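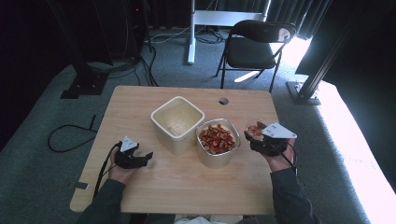

Figure 1. Table with the two square tubs, one holding small red pieces.

This report covers the portioning section of the Skotow project, prepared by Vasiliki Kourkoulas and Sotiris Deligiannis under the supervision of Eirini Economou. The section examined how the choice and placement of containers affects the moving of small, soft pieces from one vessel to another.

Square tubs were placed side by side on a wooden table. Vessels of other shapes were considered for comparison - chiefly cups and bowls, which offer a narrower or rounder opening.

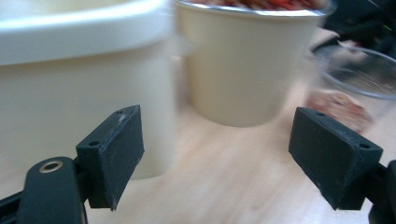
Department of Food Service Studies, Portioning Group

A large cream-colored container, a paper cup and a clear glass bowl shared the tabletop in this layout. The group's plan allows seven layouts in total, with a limit of 225 grams per layout. Spilled pieces are to be weighed separately and entered in the record sheet.

The group recommends that the cup be tested again with smaller portions, and that tub spacing be fixed before the May review.

Contact: Myrtle Mbeki, department office | Copyright Skotow project group | Back to top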